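3. Course Project: Handling Stacked Tableware

3.1 Setting and aims

The project reported in this section was carried out within the Netari student program on household manipulation. Students enrolled in the spring term of the program worked in teams of six and were asked to collect demonstrations of a short table-setting task with hand-held grippers, and then to train a policy on their own recordings. The course had two aims. The first was to give students practice in every stage of a learning project, from task design to evaluation. The second was to find out which parts of the task are hardest to teach to newcomers.

Plates were chosen over cups and bowls after a pilot in April. A flat, glossy plate offers little for a parallel jaw to hold, and when two plates overlap, the fingertips must select one rim and leave the other alone. Figure 3 shows the overlapping arrangement from the gripper (upper) and a two-handed hold over a striped placemat from the head view (lower).
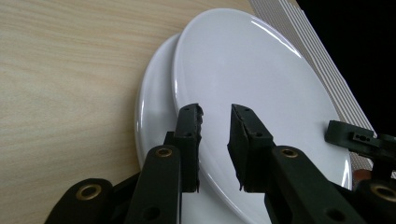 3.2 Procedure

Each team recorded in sessions of 12 demonstrations, with a change of operator between sessions. Operators were told to hold a plate by its rim, to keep both wrists clear of the plate surface where possible, and to pause before letting go. No limit was set on the length of a demonstration. Across all teams, 3,782 demonstrations were kept after review.

Review was done by the students themselves, using a checklist drawn up by Frøydis Eide. A demonstration was discarded if a plate left the table, if either gripper lost tracking, or if the operator spoke to another team member while moving. The last rule was disputed by two teams, Urkell and Zendix, and was kept for the sake of consistency.

Two-handed holds received separate attention. With one gripper on each side of a plate, small differences in timing tilt the plate, and new operators tended to correct with the dominant hand only. Teams that practiced the hold for a full session before recording had fewer discards than teams that did not - a pattern seen in both halves of the term.

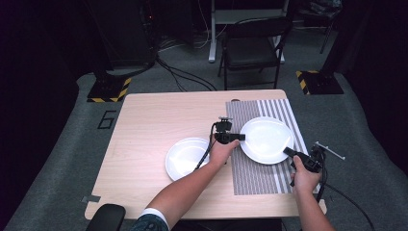 Beryl Bainbridge, in written comments on the course draft, objected that discard counts say more about the strictness of the student reviewers than about the skill of the operators, and asked that a fixed sample be reviewed a second time by a different team. This was done for eight sessions. The second reviewers agreed with the first on most demonstrations, and the disagreements were largely confined to the rule on speaking.

Figure 3. Plate handling in the course project. Upper: view from the gripper. Lower: view from the head camera.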